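Repainting a rendered hall: how long before the second coat? 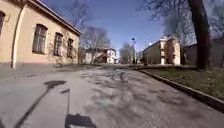 Ghauri
Community member, Ellthorpe

Our old hall has cream-yellow walls and I'd love to keep that colour — it's so cheerful on a grey morning! How long should I wait between coats in October?

Jastov
Regular contributor

Overnight at least, and longer if it's damp. We did ours in Grirncombe and I wish we'd waited a full 48 hours, neighbour.

Kerbside
New member

Check the tin.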